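Table talk at Nillstead

Tuesday, half eight, kettle on. The maker from Deltow has sold tables to 44 kitchens and still oils her own by hand.

"Pale wood shows you the grain. People paint over it. Why?"

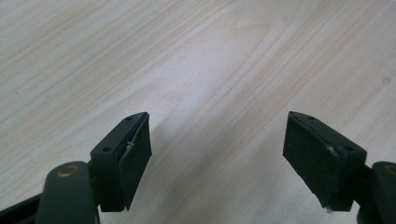
On price

800 for the small one, 1,000 for the long. Too much? "Go and price the timber, then ring me." She laughs, wipes a crumb off teh bench.

And light. She's fussy about light.

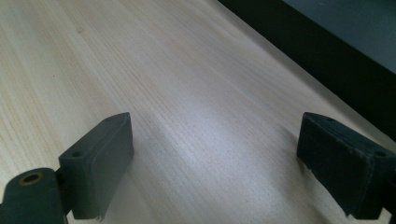 "A bit of shine never hurt. Thin coat, rag, leave it overnight." Varnish she won't touch. Next up, a bench for the cafe at Park, due November, legs not started yet.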